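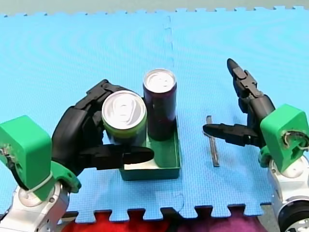
Fletivlow Two-Arm Bench Kit: Review After a Month of Use

Reviewed by Annatjie Moodley
12 Jan 2020

The Fletivlow bench kit is sold to small labs and packing shops that want to try two-handed picking without paying for a full industrial cell. Our unit came through Fultbridge, the dealer, at a price of $2,813 for the pair of hands, the two wrist blocks, the cables and the control software. The arms are extra. We already had two that fit, so this review covers the hands, the wrist blocks and the software, and says very little about the arms.

What you get

The hands are black, with segmented fingers that bend at each joint. The wrist blocks are bright green 3D-printed parts and they are bulky. I expected something closer to the width of the arm. When both hands work over one small tray, the blocks take up a lot of the space you would like to keep for the fingers, and we had to move our arm bases farther apart than the manual suggests. On the positive side, printed parts are easy to replace. Fultbridge will send you the files if you ask, and Jirayu Thongdee in our shop printed a spare in one night.

Cable routing is the weakest part of the hardware. There are no clips or channels on the outside of the block. We have a white cable tie holding things together where the left block meets the arm, and that is how it will stay. For the money I would like to see a proper strain relief.

Setup

Plan on a full day. Mounting the hands took Jirayu and me the morning, and most of that was going back and forth on which screws went with which plate, as the two bags were labeled the same. The software installed the first time. Calibration is done one finger at a time with a slider on the screen. It is slow but clear, and it saved correctly on both hands.

We run the kit over foam floor mat, the blue interlocking kind. The manual calls for a hard table. I would ignore that. A fingertip that comes down too low on foam does no harm, and cans don't skid when they get bumped. The one drawback is that a tray with a light load can shift a little if it is pushed from the side.

Handling cans

Most of our testing was drink cans in and out of a shallow green plastic tray. We used a regular can with a yellow-green band below the rim and a tall, slim one in dark purple. They make a good pair for testing because they need different grips.

For the regular can, the grip that worked best puts the upper fingers over the top and runs one long finger underneath. It looks awkward on the bench, but it holds. With a plain side pinch we dropped the can often enough that we stopped using it. The long lower finger needs clearance, though, and in a small tray its tip ends up very close to whatever is next to it. With the slim can standing in the same tray, there is almost no gap between the two, and the slim can was knocked over many times in the first week. Slowing the last part of the move to 70 percent of normal speed fixed most of that.

The slim can is harder. The fingers close around it well enough, but it is tall for its width and tips if the hand arrives even slightly off center. Kulap Srisuk wrote us a short routine that brings the hand in higher and closes the fingers more slowly. After that, our best run was 21 clean picks in a row. Before it, we had never got past 6.

We also tried a narrow metal bar standing on end beside the tray. I can't recommend the kit for this kind of object. The fingertips are rounded and the bar's faces are flat and a bit shiny, so there isn't much contact. The right hand could touch it and push it reliably, but picking it up and setting it back upright was hit or miss. Fultbridge told us a flat fingertip is due in February. We have not seen one.

Using both hands

Each hand can be run alone or both together. Together is where the software shows its age. It will not stop you from sending the two hands to the same spot, and there is only a basic warning light on the screen if they get close. We set our own limits so that one hand waits off to its side, open, until the other has finished. That costs time on every cycle. Cor Van Beek, who runs a similar setup at Chaimongkol, does the same thing and has not found a better way.

Passing an object from hand to hand is listed as a feature. We got it working with the regular can after two days. I would not count on it for daily use.

Noise and wear

The finger motors make a steady whine while holding a grip. It is fine in a workshop and tiring in an office. After a month there is light scuffing on the fingertips and nothing else to report. One finger on the left hand lost its calibration twice and was reset in a few minutes each time.

Support

Fultbridge answered email the same day, three times out of four. Tươi Đàm there was the person who sorted out our screw problem and sent a corrected sheet. The printed manual is thin and some of the pictures show an older wrist block.

Compared with the Nikico

The Nikico two-finger gripper costs less and is easier to set up. If all you pick is boxes, buy that. It does not do well on cans lifted from above, and it can't reach a finger under anything.

Rating

Hardware: 4 out of 5
Software: 2.5 out of 5
Support: 4 out of 5
Overall: 3.5 out of 5

We are keeping ours. Anyone buying now should ask Fultbridge whether the flat fingertips will be included, and should budget for cable clips.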